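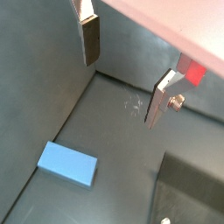

*A light blue block lying flat on the floor of a bin.*

# Why Do Blocks Lie Down?

If you have ever tipped a tub of building blocks out onto the rug (and I would guess you have, maybe this morning), you may have noticed that most of the long ones end up on their sides. Hardly any of them land standing up tall like little soldiers. My nephew Lourenço asked me about this at my kitchen table in Jetcombe one January, with a block in each hand and jam on his sleeve, and it took us most of an afternoon to talk it through. I have been telling other children about it ever since!

## Faces first

Pick up a block shaped like a brick and run your finger over it. The flat parts are called **faces**, and the lines where two faces meet are called **edges**. On a brick shape the faces don't all match. Some are long and wide, some are long and skinny, and the ones at the ends are small.

Grown-ups who work with shapes call a brick shape a **rectangular prism**, and you can call it that too if you like the way it sounds. Lourenço does. He says it very slowly, at dinner.

When a block lies flat, one of its big faces is resting on the floor. The blue block in the bin is doing just that, and you can see the big pale face on top and a slightly darker one along its lower edge. Both faces are blue, but one looks darker than the other. Light doesn't fall on every face in the same way, and that helps your eyes work out that a block is a solid thing and not a paper rectangle. There is a faint shadow by that edge, too. Shadows are wonderful helpers when you are trying to tell where something touches the ground.

## A wobble test

Now for the part you can try yourself. You need a brick-shaped block and a table.

1. Stand your block up on one of its small end faces.
2. Push gently near the top with one finger until it tips over.
3. Lay it down on its biggest face and give it the same gentle push.

The first time, over it goes. The second time, it may slide along the table, but it stays lying down. A block on its end is tall, with only a small face to hold it up, so a little push is enough to send it over. A block on its big face is low and wide. You would have to lift one side a long way before it would flip.

We say that the lying-down block is more **stable**. Cats know a lot about this - watch one stretch out flat on a cushion, and then try to roll it over (very kindly, please, and only if it is your cat). 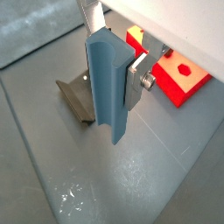
So when you tip out a whole tub, each block bumps and rolls and tumbles, and any block that lands on its end has a good chance of being knocked down by the next one. Once it is on its big face it takes a good hard bump to get it up again, and that is where it usually stays until somebody comes along and picks it up.

## What about putting them away?

I-hsuan Lu, who taught me in third grade back in Tronville, had a rule for our block bin: big faces down, long sides together. We thought she was only being fussy. But try it! If you throw blocks in any old way, they lean on each other and leave gaps, and the gaps are full of nothing but air. If you lay them flat and snug against a wall of the bin, you can build a second layer right on top, and then another, and the lid will still close.

A block that sits a little crooked takes up more room than you would think. Slide it until its long side touches the wall of the bin and see how much floor you get back.

## Words to keep

- **Face:** a flat part of a solid shape.
- **Edge:** the line where two faces meet.
- **Stable:** hard to tip over.
- **Layer:** a flat row of things with another row above or below it.

If you still have your block out, try standing it on its long, skinny face, which we left out of the wobble test. Before you push, guess whether it will be easier or harder to tip than it was on its end, and tell someone your guess.

*Madalena Neves*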